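"Si no lo tengo, te digo quién lo tiene": una tarde en la librería Tisgate

Llegué a Tisgate a las cinco y media, que según su dueña es la peor hora posible, porque es cuando salen los niños del colegio y entran todos a la vez a preguntar por el mismo cómic. Me senté donde pude (en un taburete, entre poesía y jardinería) y esperé mi turno como una clienta más. Cuando por fin se vació un poco aquello, la librera me puso un té delante y me dijo: "Venga, pregunta, pero si suena la puerta me levanto". Sonó muchas veces.

Yo quería hablar del club de suscripción, que es lo que ha hecho que medio barrio conozca la tienda. Funciona así: rellenas un cuestionario bastante indiscreto sobre lo que lees y lo que dejas a medias, y cada mes te preparan un libro elegido para ti. Empezó con doce clientes y ahora tiene 644 suscriptores. "Los primeros eran mis vecinas y mi dentista", me cuenta. "Los elegía en la cama, con una libreta. Ahora tengo una hoja de cálculo que da miedo, pero la libreta sigue ahí, en el cajón".

Le pregunto si no se equivoca nunca y se ríe con ganas. "¡Muchísimo! A un señor le mandé tres veces novelas con barco porque puso que le gustaba el mar. Al cuarto mes me escribió que lo que le gustaba era la playa". Le cambió el libro, claro, y el señor sigue apuntado.

Los paquetes los reparten ellos mismos por el barrio y el resto sale con Poltetum, una distribuidora pequeña con la que, dice, se entiende por teléfono. "Llamo y me coge una persona. No sabes lo que vale eso en diciembre".

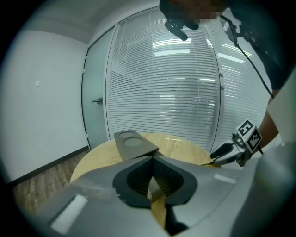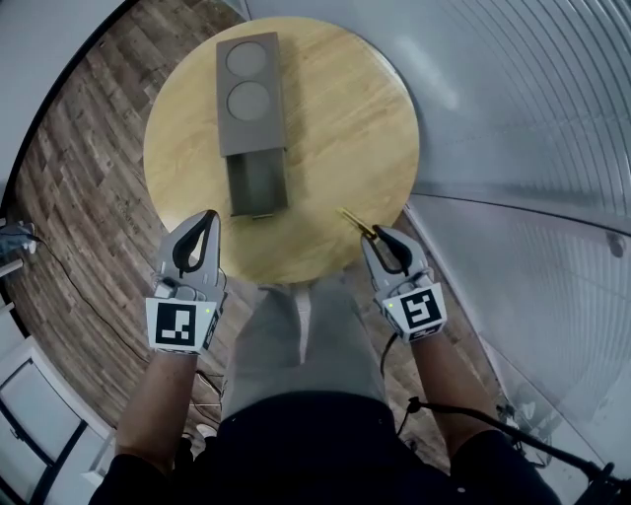
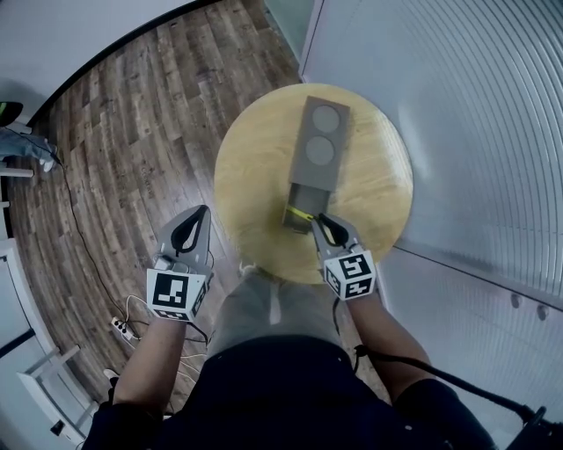
Pasamos luego al asunto del fondo, que a mí me tenía intrigadísima. Tisgate abrió con 2000 títulos y hoy ronda el doble: 4000, apretados hasta el techo. "Y no quiero más", me corta, antes de que yo pregunte por una posible ampliación. "Me ofrecieron el local de al lado y dormí fatal una semana. Pensaba en las estanterías vacías, en tener que llenarlas de cosas que no he leído ni voy a leer". Al final dijo que no, y el local lo cogió una zapatería.

¿Y lo ha leído todo, entonces? "Qué va. De cocina no he leído ni uno entero, y me avergüenza un poco porque son los que más vendo en Navidad". De lo que sí presume es de la mesa de la entrada, que cambia cada dos semanas y donde solo pone libros que alguien de la tienda ha terminado. En julio la dedicó entera a novelas cortas, de las que se leen en un viaje de tren, y se le agotó en nueve días.

Hablamos también de Oshima, la editorial de cuentos ilustrados que ella defiende como si fuera de la familia. Hacen tiradas de 500 ejemplares y casi nunca reimprimen, cosa que a los lectores nos desespera y a ella le parece estupenda. "Así la gente viene en cuanto la aviso. Y vienen con los niños, y los niños se tiran al suelo a leer, y ya no hay quien los saque". Yo confieso que me llevé uno, el de la ballena que trabaja en correos, y que no tengo hijos ni sobrinos pequeños.

Lo que menos le gusta del oficio son las devoluciones. "Es una tarde entera haciendo cajas de libros que pedí con toda la ilusión. Me pongo la radio alta y no miro los títulos". Para llevar las cuentas usa Premoner, un programa de almacén al que insulta a diario y que, admite, le ha ahorrado algún disgusto gordo con los pedidos duplicados.

A las siete y cuarto la interrumpe una chica que busca "uno azul que salió en la radio". Yo habría tirado la toalla. Ella le hace dos preguntas, se sube a la escalera y baja con un ensayo sobre el insomnio. Era ese. Y, efectivamente, era azul.

De los planes para otoño suelta poco: otra ronda de lecturas en voz alta los primeros viernes, con vino si el presupuesto llega, y un grupo de lectura para gente que madruga, a las ocho de la mañana, antes de abrir. "Ya se han apuntado unos cuantos. Yo pongo el café, pero que nadie espere que hable hasta las ocho y media".

El cuestionario del club se recoge en el mostrador y se puede rellenar allí mismo. Yo dejé en blanco la pregunta de qué clásico finjo haber leído, y me lo devolvió para que la contestara.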